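Forum index > Research talk > Papers and preprints
Thread: Flidon cable pick-up result - does the baseline mean anything?
Started Friday, July 4, 2025

kestrel_bay
I finally read the Flidon write-up properly last night, the whole thing including the appendix, and I'm less impressed than the rest of this board seems to be. For anyone who skipped it: Povilas Uibo and Dorothy Holroyd train a two-armed policy to find a loose cable on the floor, pick it up and bring it back to the body. The claimed new bit is the labelling. They don't ask a person to mark grasp points. They take the teleoperated demos, find the moment each gripper closes, and work backwards to guess which part of the cable the operator was heading for. 2431 demos, all labelled that way.

My trouble is that the guess is never checked against anything. They say the labels are "consistent", and what they mean by that is the same script gives the same answer when you run it again. Well, yes. It would.

plumbob
I think you're being rough on them. The labels don't have to be right in some deep sense. They only have to be good enough that the policy learns to reach for the cable, and it does reach for the cable. The comparison with Brusix is right there in the results section.

kestrel_bay
The Brusix comparison is the part I trust least. Brusix was built for a tabletop. They've moved it to the floor, left the camera height setting alone by the look of the appendix, and then reported that it does badly. I'd do badly too.

ohm_on_the_range
Can confirm the tabletop thing. We tried Brusix on garden hose in November and it was hopeless until we redid the depth range. After that it was mediocre, which is a big step up from hopeless. If they didn't redo it, that's half their gap gone.

plumbob
If they didn't. You're both assuming.

kestrel_bay
I'm reading what's printed. There's a table of settings and that one isn't in it. If they changed it they should say so.

Yung-ching Hsieh
Posting under my own name because I've worked with this method and would like to be fair to it. We ran the Flidon code on our floor setup for a while with Krum Ionescu on the controls. My view is somewhere between the two of you. The backwards labelling works nicely when there's one cable and it's lying in an open curve. Once there are crossings it falls apart, and it does so quietly. The label lands on whichever strand is closest to the fingers when they close, and in a pile that can easily be the wrong strand.

This is the sort of floor I mean, from our side. Look at the loops near the bin, where the second cable comes in and joins the tangle. Both cables are black. Ask the script which one the operator meant and it will give you an answer every time, with no hint that it was a coin toss.

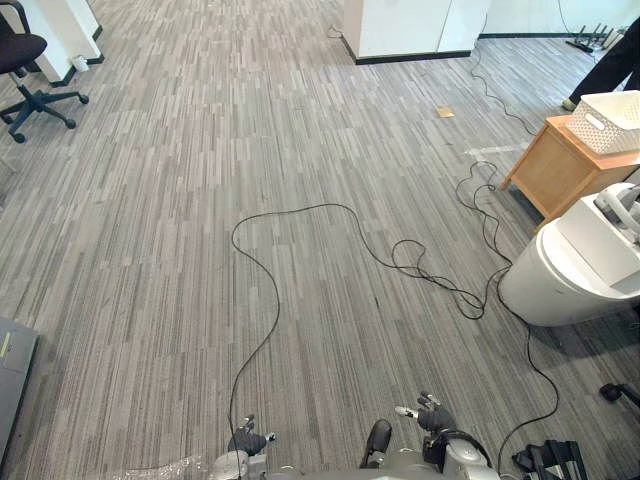
REPLIES 8 TO 17 - SORTED BY OLDEST

ohm_on_the_range
Oh that's a proper mess. The tall loop going up the middle I'd back anything to follow. Where it bunches up on the right, no chance. I'm not sure I could tell you which strand is which from that, and I've been looking at it for a while.

plumbob
Fair enough, but did the paper ever claim to handle two cables? I took it as one cable, cleared area.

Yung-ching Hsieh
The abstract says "cluttered household and office floors". The test section says three layouts, and two of them have a single cable. So it depends which page you believe.

kestrel_bay
That's exactly my complaint, thanks for putting it better than I did. The abstract sells one thing and the tests cover another.

marg_in_error
Lurker here. Isn't striped carpet like that a problem on its own? Dark streaks, dark cable. My vacuum gets confused by less. I'd expect a lot of false hits on the charcoal bits.

Yung-ching Hsieh
We worried about that more than we needed to. The streaks are short and the cable isn't, so a segmenter with any sense of length sorts it out. Thin leads are harder. There's a short bit of thin cable on the floor up by the white cabinet and I would not promise you anything about that one.

Hsin-yi Lui
Hello all. I helped with the evaluation for the Flidon paper, though I'm not an author, so please don't take this as an official answer. On the Brusix settings: the depth range was changed. It was left out of the table by mistake and I have asked for it to be added to the next version. On the crossings, I agree with Yung-ching. We saw the same thing and I argued for a separate section on it. It ended up as one sentence in the limitations.

kestrel_bay
Good of you to come and say so. I take back the Brusix remark, or at least I'll park it until the new version is up. I don't take back the part about the labels. Did anyone ever sit down with a few of the demos and ask the operators which strand they were going for?

Hsin-yi Lui
For a small set, yes. It isn't in the paper. I don't want to quote the agreement from memory and have it copied around as a result. It was good on single cables and poor on piles, and I'll leave it there.

plumbob
Then why leave it out? That would have answered most of this thread.

Hsin-yi Lui
Page limit, and some disagreement over whether the set was too small to report. I was on the losing side of that.

ohm_on_the_range
Small and reported beats small and in a drawer. I'd rather see a weak number with a warning on it.

A question for anyone who's used both: does the Avden labeller do any better on crossings? It asks the operator to tap a pedal when they've picked their target, so there's no guessing backwards. Sounds slow, but at least the label comes from a person.

Yung-ching Hsieh
We tried the pedal. Krum hated it. He kept tapping late, after he had already started to move, so you get a human label that is wrong in a different way. It did beat the backwards guess on piles. On a single open cable I couldn't see any difference worth the bother. My own preference would be to keep the script and have it flag any closure with two strands near the fingers, then send only those to a person.

plumbob
That I like. It's also a small change to the code, so I don't see why everyone here is acting like the method is dead.

kestrel_bay
I never said dead. I said I don't believe the headline, and I still don't. Show me the flagged version on a floor like the one further up, two black cables and a pile, with the failures printed next to the wins, and I'll read it the same day.

marg_in_error
Has the Chang group put out anything on this? I thought they had a rope paper where the policy nudges the pile first to spread it, then grasps.

ohm_on_the_range
They do, but it's rope on a bench and the rope is bright orange. I'll dig out the link tonight and start a separate thread for it so this one stays on Flidon.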